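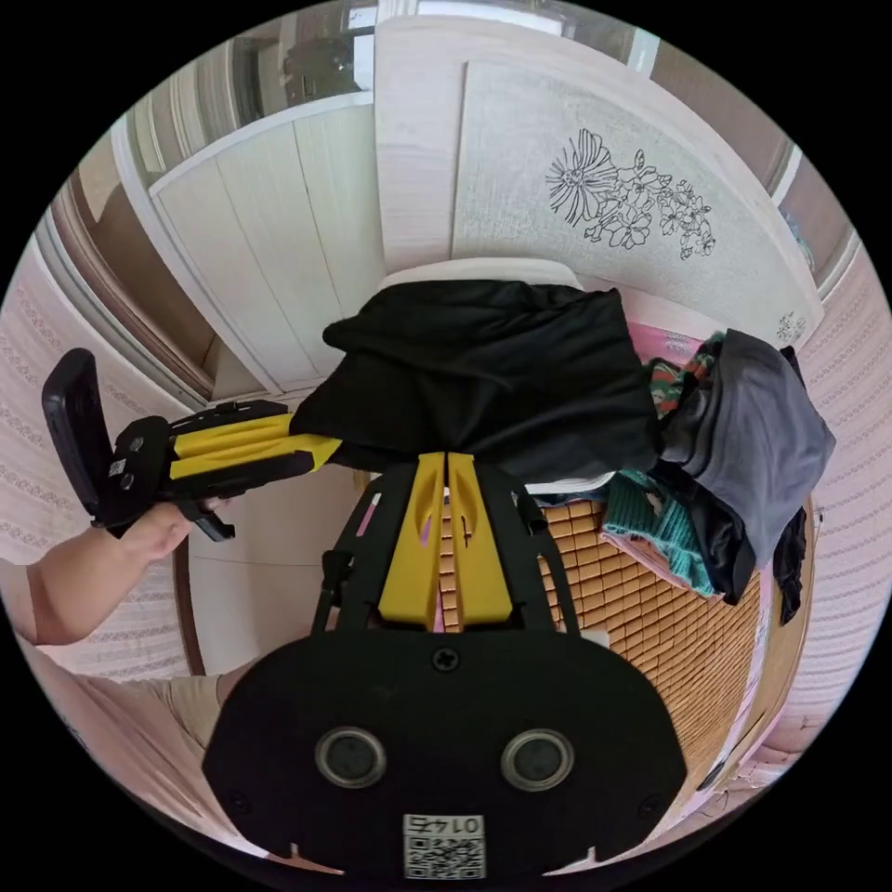 Search stories Enter keyword Go

Posted November 13, 2024 by the Minhas desk

Droketti paid by the fold. She had a yellow-fingered gripper in each hand and a black garment on the bamboo mat, and the shirt did not care what she was teaching.

"It learns from you," the message from Droketti said. Learns what? How she sighed?

She pinched a corner, lifted, let go. Did it over. They wanted 500 of these by the end of the month, for a machine called Piko that she had never met and did not believe in. 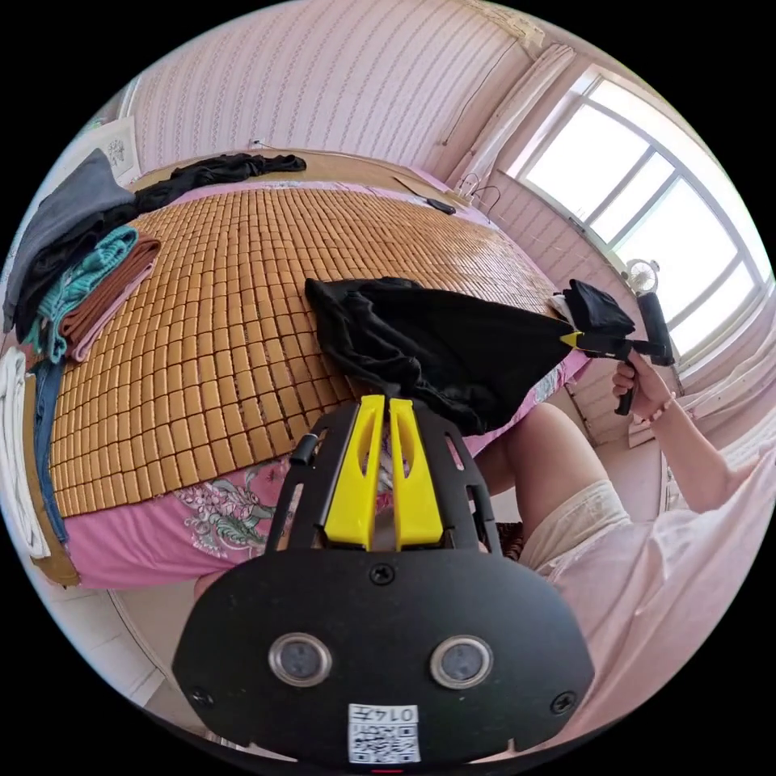
Page last changed: November 2024

In September they sent her a clip. Piko stood at a table with a shirt, closed its fingers on the sleeve, and waited for eight seconds.

She knew that wait. It was hers, from when the kettle went.

"Still can't fold," she told the screen, and picked up the grippers.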